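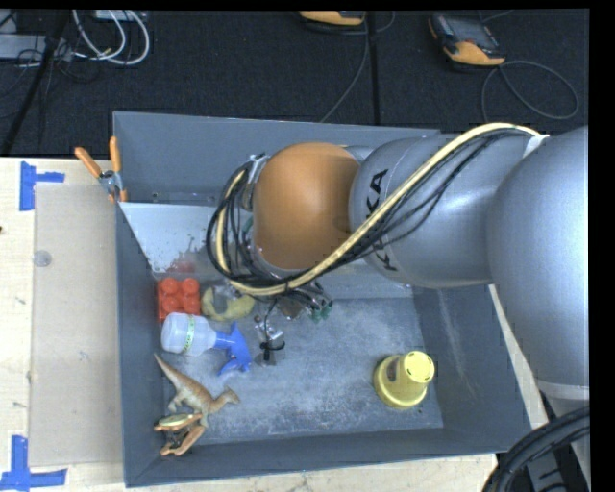

Réka Halász在读过初稿后提出，报告若只谈泥炭地的碳和水位，而把居民放在最后一节，读者就会以为那片沼泽原本无人居住；她建议把第三章的访谈材料提前，并在标题中写明“居民”二字。课题组采纳了后一项意见，前一项则部分采纳。

泥炭开采与复湿对沿岸居民生计的影响
——以Taltora泥炭地为例
环境与社会综合课程项目报告（修订稿）

摘要

本报告考察Taltora泥炭地由商业开采转向复湿修复期间，上游Kinnunen村与下游Dullex湖区居民在生计、出行和用水方面所受的影响。研究采用半结构访谈、公开会议记录查阅与实地踏勘相结合的方法，共完成访谈11次。结果显示，居民对复湿的总体目标少有异议，争议集中于沟渠封堵的先后次序、采莓地和旧道路的去留，以及开采企业Wekmont退出后各项责任的归属。现行协商程序以土地登记为准确定参与资格，长期使用沼泽而没有产权的住户因此难以进入正式程序。报告据此提出若干建议，供课程讨论及地方有关方面参考。

关键词：泥炭地；复湿；生计；公众参与；使用权

一、研究背景

泥炭地在未受扰动时长期处于水饱和状态，植物残体分解缓慢，碳得以逐年积存。排水之后，表层泥炭与空气接触，分解加快，所积存的碳以二氧化碳形式释放，部分溶解物随水流进入下游。近年来，不少地区停止泥炭开采，转而封堵沟渠、抬高水位，使原有植被逐步恢复，通常称为“复湿”。

关于复湿的公开讨论多以气候效益为主。课题组在文献阅读阶段注意到，项目说明书对水位、植被和温室气体通量有专门章节，对当地居民的叙述则往往限于“已征求意见”一句。居民在开采时期承受过水质变差、粉尘和采集地丧失等影响，修复时期又须适应另一轮土地变化，两个阶段的影响在同一批住户身上前后相接，宜放在一起考察。

Taltora泥炭地适合作为案例。开采区面积600公顷，由Wekmont公司长期租用；租约终止后，其中大部分列入复湿计划。Kinnunen村位于泥炭地北缘，村民历来进入沼泽采集云莓和越橘，冬季沿冻实的沼面运送木柴。Dullex湖位于下游，湖岸住户以捕捞白鲑和出租湖边小屋为补充收入。两地相距不远，在流域中的位置不同，对同一工程的期待也有明显差别。

二、研究问题与方法

（一）研究问题

本项目拟回答以下问题：

1. 开采时期，沿岸居民的生计受到哪些影响，这些影响在停采后是否延续；
2. 复湿工程对上游和下游居民分别意味着什么；
3. 居民通过何种渠道参与决策，哪些人未能参与，其理由为何。

（二）资料来源

访谈对象通过村公告栏、湖区渔业协作组及受访者相互介绍取得联系，以成年常住居民为主，另包括曾在开采区做季节工的居民。访谈多在受访者家中或村活动室进行，少数以电话完成。访谈提纲分为土地使用经历、水与渔业、收入构成、参与会议情况四个部分，允许受访者偏离提纲。凡受访者同意具名者，本报告使用真实姓名；其余一律不具名，并略去可辨识的住址信息。

公开会议记录由地方图书室提供查阅，时间跨度为租约终止前后。部分会议仅留有决议要点，没有发言记录，引用时已予注明。

实地踏勘分两次进行，一次在3月融雪初期，一次在采莓季节。第一次踏勘的目的在于观察主沟出口的水流方向和旧运输路的通行条件；第二次由Tapio Nurmi引路，沿村民惯常的采集路线进入沼泽西侧，将主要地点标注于底图。

（三）局限

受访者中年长者居多，青年居民多在外地就学或工作，其看法在本报告中反映不足。Wekmont公司对课题组的书面询问作了简短答复，说明租约义务已履行完毕，未接受访谈。课题组未自行采集水样，涉及水质之处均为居民陈述或会议记录所载，不作独立判断。此外，部分访谈经由翻译进行，个别地方用语难以准确译出，尤其是对沼泽不同部位的称呼，村民区分甚细，中文没有对应词，报告中只得以方位代替。

三、开采时期的影响

（一）采集地的缩减

据Kinnunen村受访者回忆，开采之前，村中多数家庭在沼泽内有各自惯常的采莓处。各家的范围并无书面划定，由长辈带领晚辈进入时口头交代，邻里之间彼此知晓。排水沟开挖后，东侧地表变干，云莓先是结果减少，其后大片消失，采集活动逐步集中到尚未排水的西侧，原本互不相干的几户人家开始在同一片地上采集，口角由此而生。

Tapio Nurmi在访谈中说：“东边那片原来是我母亲的地方，纸上当然没有写她的名字。公司来的时候拿着图，图上是空白，他们就当作空白来用。”类似说法在其他访谈中亦多次出现。受访者普遍不否认公司取得租约的合法性，所不满者在于当时没有任何环节询问过沼泽由谁在使用。

采莓收入在各户收入中所占份额不一。有的家庭仅供自用和馈赠，有的则以云莓收入支付冬季燃料和学童用品。课题组原拟估算损失金额，后因缺少可靠的历史价格与产量记录而放弃。

（二）就业与依附

开采也为村中提供过工作。夏季翻晒、装运泥炭需要人手，道路维护多年由村民承包。一位不具名的受访者指出，外来者常以为全村都反对开采，其实当年谁家有人在场里做工，谁家就不便在会上讲水的事。此种情形延续至停采之后，曾受雇者与未受雇者对Wekmont公司的评价至今不同，在是否追究公司清理责任的问题上亦各持一端。

停采后，季节性岗位随之取消。复湿工程的施工由外地承包方中标，招标文件要求投标者具有同类工程业绩，村内小型机械户无一符合。村会议曾书面请求将沟渠封堵后的巡护工作交由本村承担，会议记录载明“留待后议”，此后未见下文。

（三）下游水质

Dullex湖区居民的主要关切是水。多名受访者称，春汛及大雨之后湖水颜色加深，渔网附着褐色絮状物，清洗费时，近岸产卵处的底质也较从前松软。Joonas Heiskanen自父辈起在湖上捕鱼，他提供了家中保存的捕捞日记，其中多处记有“水黑”“网重”等语。日记为私人记录，记载时疏时密，不能作为水质监测资料使用，但可以说明居民在官方监测开始以前已察觉变化。

会议记录显示，湖区曾两度要求增设沉淀池。公司在主沟出口增建一处，居民认为其容量在春汛时不足，公司则认为已符合许可条件。双方的分歧直至租约终止仍未解决，沉淀池现由何方维护，课题组所询各方说法不一。

四、复湿计划与居民的不同处境

（一）工程概要

按照公开的计划文件，复湿以封堵沟渠为主要手段，自高处向低处分段实施，同时在部分裸露泥炭面铺撒泥炭藓。旧运输路中有一段将被拆除，以恢复两侧水流的连通；另一段保留作为巡护通道。

（二）上游：水位与通行

Kinnunen村居民对恢复沼泽大体赞同，不少人希望云莓重新生长。疑虑主要有两项。其一是村缘低洼农地。共有16户的草场与拟封堵的沟渠相邻，担心水位抬高后春季无法下地。计划文件称影响限于开采区边界以内，所附水文模拟图的比例尺较小，村民无法从中辨认自家地块。其二是旧运输路的拆除。该路由公司修筑，多年来已成为村民进入西侧采集地的主要通道，年长者尤为依赖。原有步道在修路时被截断，若仅拆路而不恢复步道，西侧采集地对部分居民将难以到达。

Pauline Furnival迁居该村时间不长，她在访谈中谈到，村里人讲起那条路，语气里有气也有舍不得，修的时候没有人要它，现在要拆，反倒要为它开会。课题组认为，她的观察较为准确地概括了村民的矛盾态度。

（三）下游：时间与信任

Dullex湖区居民期待复湿改善水质，其疑虑在于施工期间。沟渠封堵初期，裸露泥炭重新被水浸没，可能有养分和溶解物短时释出，湖区居民已从其他地方的报道中获知此事。他们要求施工避开白鲑产卵季节，并要求将监测数据及时张贴。计划文件写有监测安排，数据由承包方按年度汇总上报，未规定向居民公布的方式和期限。

Joonas Heiskanen表示，他愿意为长远的好水忍受几个坏年头，前提是有人事先告诉他会坏几年、坏到什么程度。湖边小屋的经营者态度更为谨慎，担心水色一旦不佳，客人转往他处后不再返回。

（四）上下游之间

两地居民过去联系不多。开采时期，湖区曾将上游村民视为公司一方；上游村民则认为湖区只在水变黑时才想起沼泽。复湿计划的说明会分别在两地举行，内容各有侧重，两地居民听到的并不完全一致。例如封堵次序一项，上游说明会强调先行封堵远离草场的沟段，下游说明会强调先行封堵通向主沟的沟段，两种说法在图上难以同时成立。课题组将两份会议要点对照后向计划编制方询问，答复称次序尚未最终确定。

五、参与程序分析

（一）资格的界定

正式协商的通知依据土地登记寄送。土地所有人和登记承租人收到书面通知，享有提出异议的权利；其他居民可以旁听公开说明会并填写意见表。采集、冬季通行、湖上捕捞等活动多依习惯进行，在登记中没有反映，从事这些活动的人因而只能以旁听者身份参与。

此种安排在程序上有其便利，范围明确，通知有据可查。问题在于，开采时期受影响最深的恰为依习惯使用沼泽的住户，修复时期沿用同一份名册，等于将先前的遗漏再延续一次。Kumudini Kumarasinghe在课程评议中指出，产权登记与实际使用之间的差距在各国湿地和林地项目中都很常见，课题组应当进一步说明Taltora有何特殊之处。就现有材料看，该地的特殊之处在于使用者尚在、记忆尚清，若此时进行登记，成本较低；再过一代，西侧的采集路线恐怕只有少数人能够辨认。

（二）意见的处理

课题组查阅了意见汇总表。表中各条意见均附有处理结果，以“已知悉”居多，“采纳”者集中于标识牌、停车处等枝节事项。关于草场水位和步道恢复的意见处理结果为“转相关部门”，表中没有写明是哪个部门。多名受访者表示交过意见表后未收到任何回音，其中数人此后不再参加会议。

（三）语言与材料

计划文件正文篇幅较长，大量使用水文和植被术语，另有简本一份，简本没有附图。受访者中完整读过正文的很少。有居民自行将图纸放大后贴在村活动室，并用彩笔标出各家草场的位置。该图成为课题组在村中所见讨论最多的一份材料，踏勘期间仍有人在上面补画旧步道的走向。

六、讨论

生态修复在公共讨论中容易被视为对各方皆有利之事。Taltora的情况说明，修复同样涉及得失的分配：谁的草场可能变湿，谁的通道被拆除，谁在施工期间承担水质波动，谁得到施工与巡护的收入。上述各项在气候效益的总量计算中不占位置，在居民的日常安排中则十分具体。

课题组内部对一个问题存在分歧。部分成员主张，泥炭地排放每多延续一年即多一年损失，协商不宜无限期进行；另一部分成员认为，开采延续多年，未见有人以同样的紧迫感要求停止，如今将时间压力加于居民，有失公允。经讨论，双方同意在建议部分只列入不致推迟主体工程的措施，同时将该分歧如实记录于此。

还应指出，居民的意见并非一致，也不总与生态目标相合。有受访者希望保留排水以便植树，有人主张将全部旧路留作雪地摩托车道。课题组在建议中没有采纳这些主张，但认为提出者理应得到附有理由的答复。

七、建议

1. 在封堵邻近草场的沟段之前，向相关住户提供地块尺度的水位预测图，并约定出现积水时的补救办法与受理人。
2. 以村为单位编制沼泽使用情况登记，记录采集地、步道和冬季通道。登记不改变产权，可作为此后通知和协商的依据。
3. 拆除旧运输路之前，先行恢复西侧步道，必要处铺设木板。
4. 监测数据在取得后按月张贴于Kinnunen村活动室与Dullex湖码头，并附通俗说明。
5. 主沟施工时段避开白鲑产卵季节，具体日期与渔业协作组商定。
6. 上下游说明会合并举行至少一次，使用同一套图纸。
7. 巡护和沟坝维护工作优先向当地住户发包，资格条件与工作内容相称。
8. 查明沉淀池等遗留设施的权属，明确维护责任，结果予以公开。

八、后续工作

受课程时间所限，本项目未能覆盖封堵完成后的情况。课题组已将标注底图的副本交存地方图书室，访谈录音依受访者意愿分别予以保存或删除。后续小组如继续该课题，宜优先访问在外地工作的青年居民，并设法取得承包方的施工日程。捕捞日记的扫描件由Joonas Heiskanen本人保管，查阅须事先征得其同意。

致谢

课题组感谢Kinnunen村与Dullex湖区各位受访者。Tapio Nurmi为踏勘引路并校正了底图上的多处地名；Réka Halász和Kumudini Kumarasinghe对初稿提出书面意见；Pauline Furnival协助联络并承担了部分访谈的翻译。文中如有错漏，由课题组负责。

附录目录

附录一　访谈提纲
附录二　公开会议记录查阅清单
附录三　沼泽西侧采集路线示意（应居民要求，公开版本略去具体位置）
附录四　意见汇总表摘录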